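Progress report: evaluation of the Eken gripper kit
Prepared for: Ilídio Pinheiro, Kindthorpe
Prepared by: Florêncio Arruda
Date: Dec 8, 2025

Status

The kit is set up and running. We are on schedule with the handling trials and slightly behind on the written cost comparison, which depends on a quote from Neves that has not arrived. Spending is within the amount approved in October.

Work since the last report

Setup took longer than the vendor's guide suggests. The mounting plate had to be shimmed, and the software would not load our saved positions until Tultska sent a newer version. After that the arm ran without a restart for the rest of the period.

We completed 50 trials with dry parts. The gripper closed on the part and held it in all but 12 of them. Most of the misses came from the approach angle – the fingers arrived too low and pushed the part to one side. We changed the approach and the later runs were better, but the set is too small to give you a firm rate.

Work has now moved on to fittings on wet surfaces, the case Kindthorpe asked about in the original request. These are harder for two reasons. Glare confuses the camera, and there is little room to get the fingers under a fitting that sticks out at an angle.
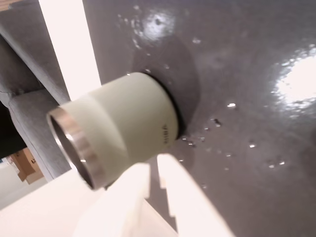 Gripper fingers at the underside of a pale fitting with a metal rim, wet surface trial.

We have done 18 wet trials so far. I would rather not report a result until the full set is in. What I can say is that lighting matters more than we planned for. Moving the lamp made a clear difference to how well the software found the edge of a part.

Problems

The finger pads supplied with the kit are wearing at the corners. Replacements are sold only as a full set, and this should go into the running cost. The manual covers dry handling in detail and has half a page on wet work. Support from Tultska has been polite but slow, usually two working days for an answer.

Budget

We have used some 70 percent of the approved amount. The largest item was the kit itself. No extra money is requested at this time.

Next steps

Finish the wet trials with the lamp in its new position. Repeat the dry trials that missed, using the corrected approach. Get the Neves quote and complete the cost comparison. A recommendation on whether to buy or return the kit will come with the next report.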